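Brellano Says Fuel Tour Reached Drivers, but Sales Figures Are Thin

24 Jan 2021

Brellano, the ethanol blender that put its name on a string of short-track races last season, says the sponsorship won over drivers who had never tried a higher blend. The numbers it has released so far don't settle the matter.

According to the company's season report, 1,511 people signed up at its tents for a card good for a discount on E15. Of those, 523 used the card at least once. Only 297 used it a second time, and the report doesn't say how many were filling up with E15 already.

The biggest stop was the June race at Nasville, where Brellano claims a crowd of over 3,000. The track sells general admission at the gate and doesn't publish attendance. The company did not say where its number came from.

Yeison Cáceres, who farms corn outside Andora and pays into the local growers' fund that covered part of the tour, said he would like to see more before the fund signs on again.

"They gave away a lot of hats," Cáceres said. "I like hats. I want to know how many gallons we moved."

Brellano's report has no gallon totals. A spokesman said stations own that data and some were slow to share it. Two of the stations that took the card, both in Andora, said they had not been asked.

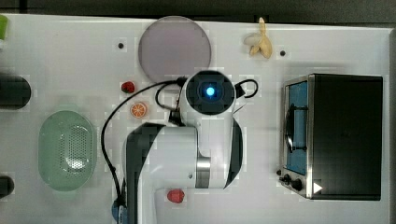

Chacko deal still unsigned

The company also says it is close to an agreement with Chacko, a chain of farm-supply stores, to put E15 pumps at its fuel islands. It said much the same last June. Chacko would confirm only that the two sides have talked, and it gave no date or list of stores.

Pumps matter more to growers than banners do. A driver who picks up a card at the track and then finds the nearest E15 pump two towns away is unlikely to make the trip for a few cents a gallon, and the report's map shows long gaps between stations on the east side of the tour.

Brellano wants the growers' fund to renew at the same level for the coming season. The fund has asked for gallon figures by station before it votes, and the company says it will provide what it can.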